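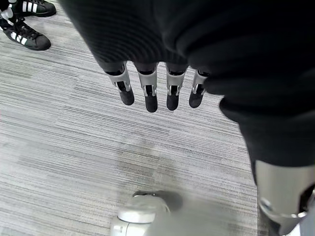 Blocking a Hand-Knit Wool Sweater

Applies to sweaters in plain or ribbed wool. Do not use this method for acrylic, which does not hold a wet block.

Before you start

Weave in all ends but leave the tails uncut until the piece is dry. Measure the finished chest and length against the pattern schedule and write both down. The Drendenitz pullover has a dry weight of 514 grams. Dark yarns can bleed, so soak a scrap in a white cup first. If the water colors, wash the sweater alone.

Soak

Fill a basin with cool water and add wool wash at the dose on the bottle. Push the sweater under until air stops coming out of it. Leave it for 20 minutes. Do not rub or wring. Lift it with both hands under the body — a wet sweater held by the shoulders will grow in length, and ribbing suffers most.

Remove water

Press the sweater against the side of the basin, then roll it in a dry bath towel and kneel on the roll. Repeat with a second towel. The pullover weighed 526 grams over its dry weight after the first towel and 295 grams over after the second. Stop when no water beads on the surface under hand pressure.

Pin out

1. Lay the sweater face up on foam mats.
2. Set the center line first, from the back neck to the hem.
3. Pin the chest to the measured width, one pin at each underarm.
4. Pin the shoulders, then the sleeves at a natural angle.
5. Pat the ribbed hem and cuffs closed with your fingers. Do not pin them. Ribbing pinned open will dry open.
6. Check both sides against the center line with a tape.

T-pins work. Combs such as the Brasodis type are faster on long straight edges but leave small points on fine yarn.

Dry

Allow 2 days at room temperature. Turn the sweater over after the first day if the mats have no vents. A fan aimed across the mats, not down at them, shortens this. Unpin only when the underarm seams are dry; they are always last.

Notes

Heavy shawl collars (Deák, Kiltent) should be folded into wearing position before they dry. Superwash wool stretches when wet, so pin it 2 percent under the target width. Store folded.

Last revised 9/1/19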